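Overdraft or short-term loan for a one-off bill of 340?
Asked in Borrowing and Credit, Wednesday, March 13, 2024
Posted by plurn_tenant

I have a current account with Unico with an arranged overdraft limit of £500. I use none of it at present. A boiler repair of £340 falls due before my wages arrive on the last working day of the month. The two routes I can see are:

Use the overdraft and clear it when I am paid.
Take a short-term loan from Jultico, repaid in one sum in April.

The Jultico page quotes a fixed charge of £40 for the loan. The overdraft is quoted as a yearly rate, and I can't work out how to compare the two. I also want to know whether either one shows on my credit file, as I may apply for a rental in Plurnwood in the summer.

2 replies

ledgerline_b

Convert both to pounds for the number of days you will owe the money. For the overdraft, take the yearly rate, divide by 365, multiply by the balance and then by the days. Interest added daily will alter the result slightly, but over a couple of weeks the difference is pence. Your terms should say whether there is an interest-free buffer. If there is, deduct it from the balance first.

As an illustration, at a yearly rate of 40 per cent, a balance of £340 held for 15 days costs £5.59. Put your own rate in place of mine. The loan costs £40 whether you hold it for 15 days or the full term, unless the agreement gives a rebate for early settlement — check that clause before signing.

Two further points. The £500 is a ceiling on everything, so any direct debits due before payday have to fit in the remaining £160. Going past an arranged limit may mean refused payments. On the credit file, both normally appear. The overdraft is probably there already with its limit and a nil balance. A new loan would add an application search and a separate entry, and some lenders and letting agents look less kindly on short-term loans than on overdraft use.

Ask the heating firm for two instalments as well. It costs nothing to ask.
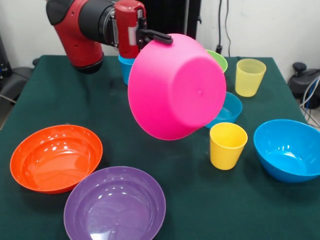 Pink bowl in the gripper, cups and a green bowl behind.

bautista_road

had a loan like that once for 1,000 and the charge was a lot more than I expected because I rolled it over. Wouldn't do it again. Overdraft is fine if you pay it off, mine never gets to zero though. Have you tried a credit union? Slower to set up but the one near me was cheaper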